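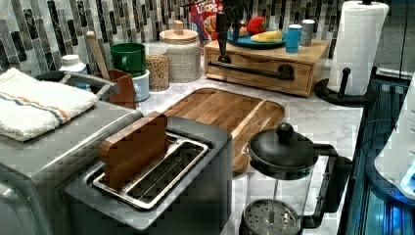

Abdel Rahman

Incidencia 3896: el diferencial de la cocina salta con el horno de sobremesa

Estado: cerrada
Categoría: instalación eléctrica, vivienda
Edificio: Urnanton, segunda planta

Descripción inicial

El diferencial general de la vivienda se dispara de forma intermitente. Empezó en abril. Al principio pasaba una vez por semana y ahora pasa casi a diario, normalmente por la mañana, entre las siete y las ocho. Se va la luz de toda la casa, no solo la de la cocina. Al rearmar aguanta, a veces el resto del día y a veces diez minutos.

El cuadro es un Fedholm de los que venían con el edificio: un diferencial de 30 mA y seis magnetotérmicos. La línea de la encimera comparte magnetotérmico de 16 A con el lavavajillas. El frigorífico va por otra línea.

Lo que he probado antes de abrir la incidencia:

- Desenchufar el tostador durante cuatro días. Siguió saltando.
- Desenchufar el microondas. Igual.
- Cambiar de enchufe el hervidor. Igual.
- Pulsar el botón de prueba del diferencial. Dispara bien.

Los magnetotérmicos no bajan nunca. Solo baja el diferencial.

Primera respuesta del soporte

Si solo baja el diferencial, se descarta en principio la sobrecarga. Hay que buscar una fuga a tierra. Pasos:

1. Bajar todos los magnetotérmicos y rearmar el diferencial.
2. Subirlos de uno en uno, con cinco minutos de espera entre uno y otro.
3. Anotar cuál está arriba cuando se produzca el disparo.
4. Repetir con los aparatos de esa línea desenchufados. Apagarlos con su interruptor no vale, tienen que estar fuera del enchufe.

No rearme más de tres veces seguidas. Si no aguanta con todos los magnetotérmicos bajados, no siga y avise.

Seguimiento 1

Hecho. Con todo bajado aguanta. Subiendo las líneas de una en una no saltó ninguna. Lo dejé todo arriba y saltó a la mañana siguiente a las 7:42, con el horno de sobremesa encendido desde hacía un rato y el lavavajillas terminando el programa.

Repetí con el lavavajillas desenchufado y el horno en marcha: no saltó en toda la mañana. Repetí con el lavavajillas en marcha y el horno desenchufado: tampoco. Con los dos, saltó antes de media hora.

Respuesta del soporte

Es compatible con dos fugas pequeñas que se suman. Cada aparato por separado queda por debajo del umbral y los dos juntos lo superan. Un diferencial de 30 mA puede disparar desde la mitad de ese valor. Pedimos medida con pinza de fugas en la línea de la encimera y comprobación de la toma de tierra. Se asigna visita.

Seguimiento 2, tras la visita

Copio los resultados del parte del técnico:

- Fuga de la vivienda en reposo: 3 mA.
- Lavavajillas calentando agua: 6 mA más.
- Horno de sobremesa, resistencia superior: 2 mA más.
- Horno de sobremesa, resistencia inferior: 14 mA más.
- Aislamiento de la línea de la encimera, sin aparatos: correcto.
- Toma de tierra: correcta.
- Diferencial: dispara a 22 mA, dentro de norma.

El técnico midió también el tostador y el hervidor y no encontró nada apreciable. La instalación fija está bien. El problema es la resistencia inferior del horno. Según él, el aislante interior coge humedad y va perdiendo con los años. Me recomendó no usarlo hasta cambiarla.

Pregunté si se podía poner un diferencial menos sensible, de 300 mA, para que no saltara. La respuesta fue que no. El de 300 mA no protege a las personas y en los enchufes de una vivienda tiene que haber uno de 30.

Seguimiento 3

Pedí la resistencia en Lukell. Tardó nueve días. La que mandaron primero era de 700 W y no coincidían los anclajes, así que hubo que devolverla. La segunda entró sin problema. La cambió el mismo técnico y volvió a medir: fuga inferior a 1 mA con la resistencia nueva en caliente.

De paso separó el lavavajillas a una línea propia, aprovechando un hueco libre en el cuadro. No era la causa, pero se lo pedí yo, porque compartir magnetotérmico con toda la encimera me parecía justo de potencia.

Llevo tres semanas usando el horno y el lavavajillas a la vez, sin disparos.

Cierre

Causa: derivación en la resistencia inferior del horno de sobremesa, sumada a la fuga normal del lavavajillas.
Solución: sustitución de la resistencia. Línea independiente para el lavavajillas.
Pendiente: actualizar las etiquetas del cuadro. La posición 5 sigue marcada como "reserva" y ahora es el lavavajillas.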